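Visit to the Kohlhase lab in November: robots that learn where to put their fingers
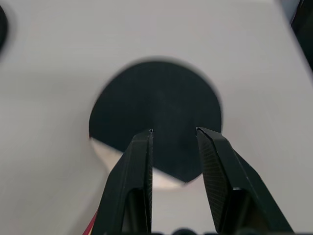 How can a robot learn to reach into a hole when it has only a small camera near its hand?

It learns from many recorded attempts in which a person guides the arm. For every moment of an attempt, the computer stores the camera view together with the movement the person made, and later it tries to predict the movement from the view alone.

This was the question I had in my notebook when I took the early train to Betness. I work in maintenance for a company that makes packaging machines, and my manager allowed me one day to see what research people do with grippers. English is my third language and the talks were fast, so I ask readers to forgive me if I have simplified some parts.

The visit started at 9 in the morning with coffee in a corridor that was too narrow for our group. After this we were brought to the lab on the second floor. Our guide was Shabani Odera, who is responsible for the project they call Firkov. He speaks slowly and draws on every surface that accepts a marker, and for me this was a great help.

Firkov is the name of the learning method. The older method in the same lab, Savex, works with a model of the part. You tell the computer the exact size of the part and its opening, an outside camera finds the part, and the arm follows a calculated path. Savex is precise when all is in its place. When somebody pushes the part a little to the side after the measurement, the path is wrong and the arm doesn't know it.

In Firkov there is no model of the part. The camera travels with the gripper and sees the fingers and the opening in the same view. Mr. Odera said that the distance between the fingertip and the rim, as it appears to the camera, is the most useful information they have. If the fingers are too far left, they also look too far left, and the correction can be learned. I found this easy to understand, for I do the same with a screwdriver when I look along my own hand.

The black fingers on their gripper have a fine crossed pattern on the inner faces. I know such patterns from our own clamps, so I looked at them for a long time.

The difficult point is the darkness inside a hole. A pale surface with a round black opening is clear for the camera as long as the hand is outside. But black fingers before a black hole have little contrast, and the computer may lose the tips exactly when it needs them. The lab first tried to make the picture brighter by software. The noise became brighter too. Then they changed the training: they took the recorded views and made copies with more light, less light and light from one side, while the movement stayed the same. One participant asked if this is not a kind of cheating. Mr. Odera laughed and said the robot is free to complain.

For the result they reported, they used 1,000 recorded attempts, made by 3 people during the summer. In the test the arm entered the opening correctly in 89 percent of trials. With the same recordings but without the changed copies, the result was clearly worse, but I did not write the number in time and I don't want to guess it.

I asked what happens in the other trials. Most of the failures, he said, are contact with the rim. The arm then has two possibilities, to go back and begin again or to slide along the edge until it feels free space. At present it goes back. Sliding would be faster, but the camera alone cannot tell how strong the contact is, and the team has not decided which force sensor to buy.

Another question came from a lady who works with medical equipment. She wanted to know if a new shape of opening needs a full new set of recordings. The answer was that they add a smaller set to the old one and train again during the night. A square opening was still giving them trouble in the corners.

Lunch was soup and bread in the canteen, and there I had a good talk about cables. Everybody who has a camera on a moving wrist has a cable problem, in the laboratory as in the factory. A cable that bends many times will break near the connector. They replace theirs before it breaks, by calendar, and I have copied this idea for our line 2.

In the afternoon we heard a talk about how to store the recordings. It was less interesting for me, but I noted one practical advice: write down the lamp settings for every recording. The team did not do it in the first weeks, and afterwards they could not explain why some recordings were harder to learn from than others.

The lab receives visitors again in spring. Registration is by e-mail to the department office, and it is better to bring a sweater, as the room with the arms is kept quite cold.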